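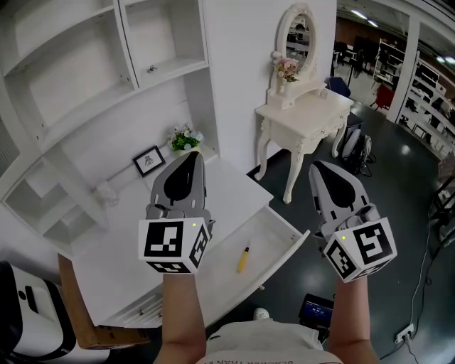 White furniture, dark gray floor

Stripped screw in a drawer rail, now what?
Eleri Mostyn
I have an Elgate dresser that I put together in one evening, and it shows. One screw in the bottom drawer rail is stripped, so the drawer comes out about as willingly as a teenager at 7 a.m. I've tried three screwdrivers and some language. The store in Tredivbridge wants $91 for a whole new rail kit – for one screw. Can I get it out without wrecking the side panel? It's particle board, so it already has low self-esteem.

bracket_and_sons
Wide rubber band. Lay it flat over the screw head, push the driver in hard, turn slowly. Works maybe half the time. If the head still spins, use a screw extractor bit in a drill, in reverse, lowest speed. Afterward the hole will be chewed up, so pack it with toothpicks and wood glue, let it sit overnight, snap them off flush and put in a new screw of the same length. Not longer. Longer comes out the other side, and then you own a coat hook.
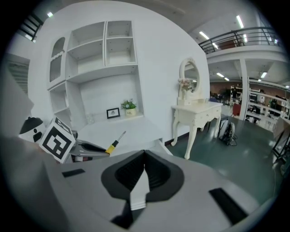

Last changed: September, 4:40 p.m.

lowtide
just buy the kit

Katiyar
Check the driver size before anything else. Most people grab a #1 for a #2 screw and then blame the furniture. I have over 40 drivers and did exactly this last winter. Skip the superglue trick too. I now have a screw with a driver bit in it, permanently, and the drawer still sticks.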